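Ternent Lost and Stolen Pets Log: README

Thu 16 December
By Pirmin Sutter

Welcome, and thank you for taking an interest in the log. It is a plain collection of records of dogs, cats and a handful of other animals reported lost or stolen in and near Ternent, with whatever we were able to learn later on. I started it as a spreadsheet for my own use, when I was answering the phone two evenings a week and kept getting calls from people whose animal had been found by somebody three streets over. The spreadsheet grew, other people asked for copies, the copies stopped matching one another, and so I have finally sat down and written the thing up properly.

What is in it

The log holds 640 reports. Each report is one row, and one row means one animal, so a litter that went missing together takes up as many rows as there were pups or kittens. They share a number in the "group" column, so please use that if you want to know how many separate incidents there were! Of the 640, there are 290 marked as returned home. The rest are a mixture of animals still missing, animals known to have died, and families we simply lost touch with (people move, phones change, and I never had the heart to keep ringing).

There are 16 columns. Most of them explain themselves, but a few deserve a word:

- report_no: our own number, given in the order the calls came in. Gaps are duplicates that were merged.
- kind: dog, cat, rabbit, bird or other. Ferrets are under other, with my apologies to the ferret people.
- breed_said: the breed as the caller gave it, spelling tidied and nothing else changed.
- age_said: also as given. "Old" is a perfectly good answer and you will find plenty of it.
- lost_or_stolen: the caller's belief at the time of the first call. See the longer note further down.
- area: the neighborhood, never the street. Vidmont is split into Upper and Lower, the way people who live there split it.
- chip: yes, no, or unsure. "Unsure" turned out to be so common that I gave it its own value.
- outcome: home, died, missing, or unknown.
- days_away: whole days between the animal going and coming back, blank if it never did or if the family couldn't remember.
- how_found: a short free-text note, and to my mind the best column in the whole file.

How the reports were gathered

Nearly everything came in by phone or over the counter at the Mandura pet supply store, where the owners very kindly let us keep a clipboard by the register. A smaller share came from paper posters. I would see one on a pole, call the number, and ask whether the family would like to be included. Most said yes and then talked for half an hour, and I was glad of the company.

I typed up the first batch myself, and Nilton Montoya typed up everything after that and then went back and fixed a good deal of mine. He is a much more careful speller than I am. Where the two of us disagreed about a handwritten word, we called the family if we could, and left the cell blank if we couldn't.

Lost or stolen?

I want to be frank about this column, as it is the one people ask for first and the one I trust least. When a dog is gone from the yard and the gate is open, one person will say it got out and their neighbor will say it was taken, and both of them are looking at the same gate. We wrote down what the caller said and didn't go back to change it, even in the cases where a "stolen" cat was later found asleep in a garage. If you want the cases where somebody saw the animal being taken, filter on the "witness" column. It gives a much shorter list, and a sadder one.

Please don't use the log to work out a theft rate for the town. It only covers people who knew about the clipboard, or who had a poster on a route I happened to walk.
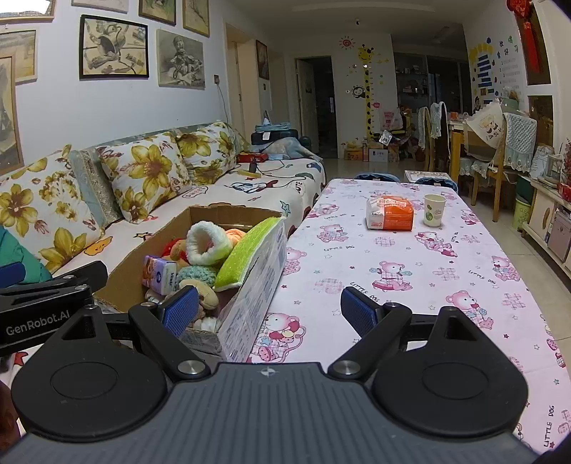
Nilton would add that the same goes for comparing one area with another. Lower Vidmont looks terrible in the log, he points out, and the whole reason is that the store is there and people stop in on the way home. Ríos, on the other side of the highway, has hardly any rows, and he is certain that just as many cats wander off over there. He asked me to put that in bold, but I'm told this file doesn't do bold everywhere, so kindly imagine it.

Reward amounts

The "reward" column gives the sum on the poster, in dollars, where there was one. The highest is 3,000, offered for a dog that came home by herself. We don't record whether a reward was paid or to whom. A few families had prank calls and worse from strangers claiming to have the animal, and after that we decided the less written down about money, the better.

Privacy

Names, phone numbers and street addresses have all been taken out. Pet names have been left in, with permission, and I'm happy they were, because a file full of Biscuits and Mollys is a good deal nicer to work through than a file of numbers. If you recognize your own animal and would rather it weren't there, write to us and the row will come out of the next version. You don't have to say why.

Known problems

- Reports taken in June of the first year have no days_away value. The sheet was printed without that box.
- "Terrier" and "terrier mix" were used pretty freely by everyone, me included.
- A few cats appear twice under different report numbers, having gone missing twice. Those are real and should stay.
- Accented letters may come out strangely in older spreadsheet programs, so check that Ríos still looks like Ríos before you start sorting by area.

Using the log

You may copy it, share it and print from it for any purpose that isn't selling something to people who have lost a pet. If you write something based on it, I would love to read it, however short. Corrections are welcome too, and Nilton reads every one of them, usually the same evening.

Related items

- Poster template for a missing dog or cat
- What to have ready when you call about a found animal
- Checking that your pet's chip details are up to date
- Clipboard sheet, printable version

Contact: leave a note at the Mandura counter, marked "pets log" | Back to top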